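# Keeping a household dictionary usable

A big dictionary on the kitchen bench gets more use than one on a high shelf, but it also gets more crumbs, steam and sticky fingers. Ours is a two-volume Ekden with 3,000 pages, bought second-hand in August, and it has held up well with a bit of care.

**Opening a stiff spine.** Stand the book on its back, let both covers down flat, then press open a few pages at a time from each end until you reach the middle. Never crack it open at the centre.

**Finding the word faster.** Cut 10 small paper tabs and stick them at the letters you look up most. S and C take up a lot of room, so give them 2 tabs each. Write on the tab before you stick it down.

**Grease spots.** Lay blotting paper on both sides of the page and put a weight on top overnight. Cornflour works on fresh marks – brush it off with a soft paintbrush.
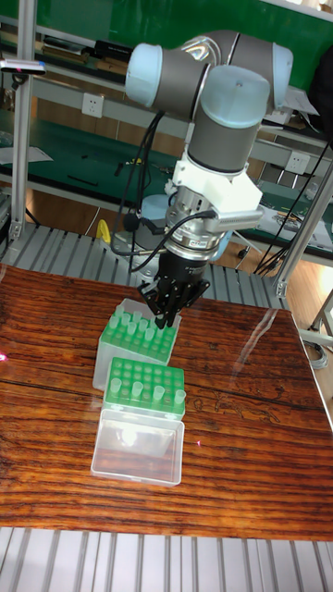
A reader, Adomaitis, wrote in to say that tabs tear thin dictionary paper when they're pulled off, and that a ribbon glued inside the spine is kinder to the book. Fair point. If you may want to sell the book later, use ribbon.

**Musty smell.** Stand the volume open in a dry room, out of the sun, for a day or two. Don't put it in the oven, even on low.

**Words you keep looking up.** Tape an index card inside the back cover and write them there with a short meaning in your own words. Ours has "inveterate", "moot" and both spellings of "practise". When the card fills up, start a new one and keep the old one behind it.

**Loose pages.** Run a thin line of white glue along the inner edge, slide the page back in and close the book under a weight until the glue sets. Wax paper on either side stops it sticking to its neighbours.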